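How to hand a sorting table over to a robot arm (and what to ask first)

Metix sold us the arm in February with a promise of up to 1,000 picks a shift. Before you believe a number like that, do this.

1. Log a week by hand. Grażyna Szulc did 534 on a normal shift.

2. Start with one container and soft, uneven items. 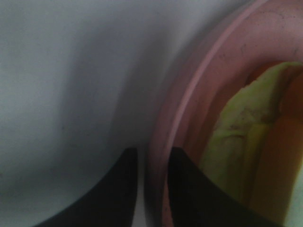
Write down every pick a person has to redo. Ours had 11 the first morning, and the sales sheet had no line for them.

3. Ask who does the redoing. Grażyna still does, plus the wiping down, on the same pay.

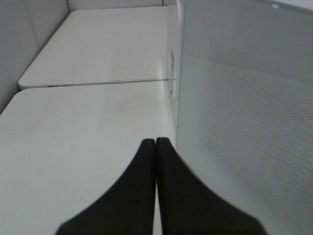

Gripper over the near table, with the seam and the far table beyond.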